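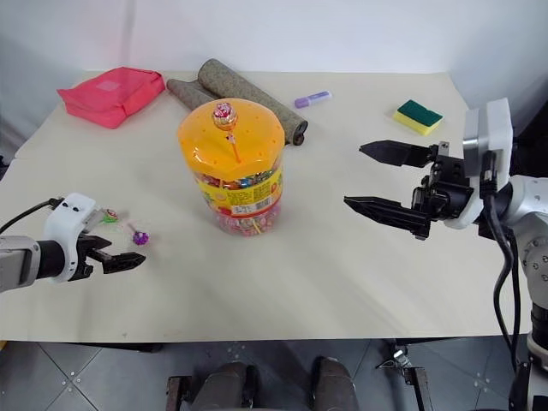
A tall jar of wrapped lollipops with an orange lid, one of them standing ready in the top.

News / Community / Town shops

Totness sweet shop trail returns this November with more stops and a night for grown-ups

The Totness Sweet Trail is back! After a first year that emptied a fair few shelves, the town's independent shops are opening their doors again in November for a month of tasting, swapping stories and trying sweets that many of us haven't thought of since primary school.

The trail is run by Skirnura, the town's food history group, together with the Faulkner Rooms on the high street, where the opening evening and the closing party will both be held. It is free to follow. Pick up a map from any shop with the striped card in its window, start wherever you like and go round in whatever order suits your legs (the hill is best left until after the toffee).

Each shop on the trail has picked one sweet to call its own for the month and will be handing out a small taste of it to anyone carrying a map. There are old favourites such as barley sugar, aniseed balls and coconut ice, and there are some that will be new to plenty of people. The baker's near the bridge is making a salted liquorice shortbread which divided the tasting panel right down the middle, and the greengrocer has come up with a rhubarb and custard fudge that did not divide anybody at all.

"Last year we printed 1000 maps and thought we'd be using the spare ones as shopping lists until spring," said Ailsa Jardine, who organises the trail for Skirnura. "They'd gone before the month was out. People were photocopying them for their neighbours. I met one family who had done the whole route and then turned round and done it backwards, and the youngest still wanted to know where the next shop was."

The biggest change this year is an exhibition, The Penny Counter, in the upstairs room at Faulkner. It brings together 165 tins, scoops, paper bags, price tickets and wrappers lent by people who live in and near the town, most of them never shown before. There is a set of brass scales from a shop that stood by the old station, still in fine working order, and a recipe book in pencil with notes in the margins by at least three different hands. One page on humbugs just says "No. Again." and visitors are warmly invited to guess what went wrong.

Alongside the objects there will be recordings of older residents talking about the shops they knew as children — which ones gave good measure, which ones kept a cat on the counter, and who could be talked into an extra gobstopper at the end of the day. Skirnura has been gathering these memories since spring and would love to have more. A quiet corner with a recorder and a comfortable chair will be set up for anyone who would like to add their own, and there is no need to book.

Families are well looked after too. There will be 4 sugar workshops over the month, where children aged seven and up can watch boiled sweets being pulled and cut, and then make and wrap a bag of softer sweets to take home. An adult needs to stay with each child. Please mention any allergies when booking, as nuts and dairy are used in the room, although one of the workshops will be free of both.

For those who would rather leave the children with a babysitter, the new Late Counter evening begins at 7.30pm and pairs local ciders and ginger wine with sweets from the trail. Grosis, the chocolate maker whose kitchen is behind the post office, is bringing a tray of dark chocolate and bramble creams made only for the night. There will be a short talk on how sugar first came to be sold in the town's shops, a quiz with a very large prize tin and a fiddle player in the corner who has promised at least one song about treacle.

"What I love is how quickly strangers start chatting," said Ailsa. "You only have to put out a dish of pear drops and somebody will tell you about their gran. We had two women in the shop last year who worked out they'd been sent to the same counter every week in the sixties and had never met. They were still talking when we locked up, so we let them carry on in the doorway."

The closing party at Faulkner will see the result of the town vote. Everyone who follows the trail can mark a favourite on the back of the map and drop it in the box at any of the shops. Last year's winner, a treacle toffee from the hardware shop of all places, beat the second-placed sweet with 208 votes, and the owners say they have been practising ever since. The rival shops would like it known that they have been practising too.

Maps will be in shops from the start of the month. Workshop places and tickets for the Late Counter can be booked at the Faulkner desk, in person or by phone, and the desk is open from 10am. The Penny Counter is free to visit and can be reached by lift from the side entrance.

Skirnura is still accepting loans for the exhibition until the end of October. Old wrappers, shop photographs and anything with a town confectioner's name on it are especially welcome, however battered, and everything will be labelled and returned to its owner once the trail is over.

For interviews, pictures or a map by post, please contact Ailsa Jardine at Skirnura, care of the Faulkner Rooms, Totness.

Filed under: Food and drink, Local history, Family days out

More from the newsroom
Faulkner Rooms reopens its upstairs gallery
Wanted: your memories of the station shops
Grosis bramble creams, and the hedges they come from
Winter market stalls: how to apply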